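Le panier des petites choses

Chez Sioned Pugh, à Piltance, le rangement commence toujours par une table blanche. Elle y pose ce qui traîne dans les poches et les tiroirs, puis elle regarde longtemps avant de choisir. « Je ne jette rien le premier jour », dit-elle. Un stylo retourne au bureau, une friandise va à la cuisine, un casse-tête en forme de cube attend son joueur.
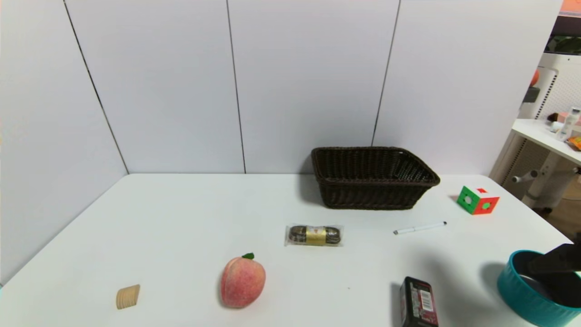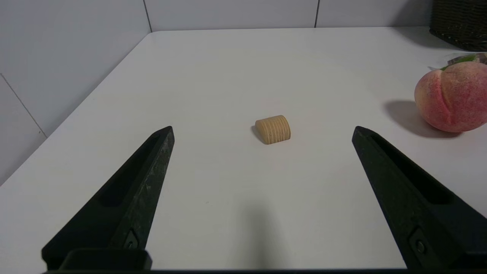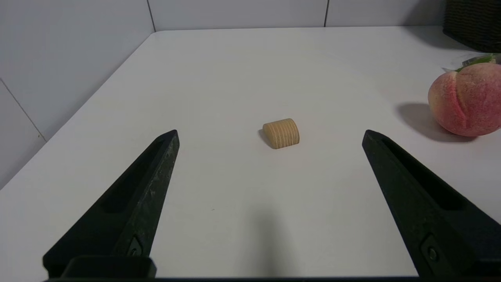

Sur la table blanche : le panier brun tressé (première vue) et le petit bois clair aux fines rayures (les deux suivantes).

Le bois pose plus de difficultés. Son ami Xolani Mthembu, qui tient l'atelier Chiriac depuis novembre, conseille de garder les petites pièces ensemble, loin des fruits mûrs, dont le jus fait des taches. Sioned a essayé 2 méthodes : la boîte fermée et le panier ouvert. Elle préfère le panier, car on y voit tout de suite ce que l'on possède. Le soir, elle le remet sur l'étagère de l'entrée.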